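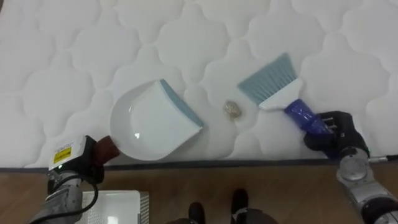
Wetley Poetry Press - editorial meeting, 16th December
Present: Kyu-ri Wi (chair), Paweena Chareonsuk (notes)

1. Fodgate, by Procházka. Manuscript now 71 poems. KW doubted that the canal sequence needs 12 parts, as four of them make the same point about locks. PC agreed but expects the author to resist. To ask for a cut anyway.

2. Blurb. Draft calls the book "a reckoning". With what, KW asked. Sent back.

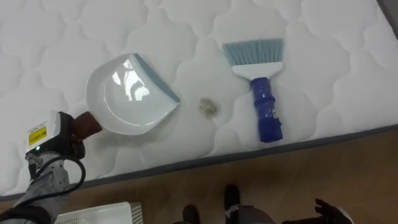
Dustpan on a quilted mattress

3. Printing. Skovari quote is for 580 copies. The last collection sold some 70, mostly at the launch. PC not convinced by talk of library orders - none seen in writing. Smaller run to be priced.

4. Launch. September suggested. No decision.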